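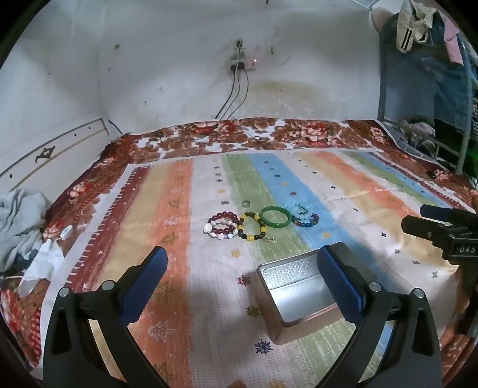 Bracelets, the green bangle and the tin, Jul 31, 2022

Our club's summer project is teaching an arm to put small things away, and my part is jewelry. Haf Eynon set the target in May: 165 demonstrations each, 20 to a session. I'm at 60. Beads are slow work and the little ring is worse. Veronika Oberholzer picked socks and finished first. Next week I switch to the bangle only, then send my files to Haf.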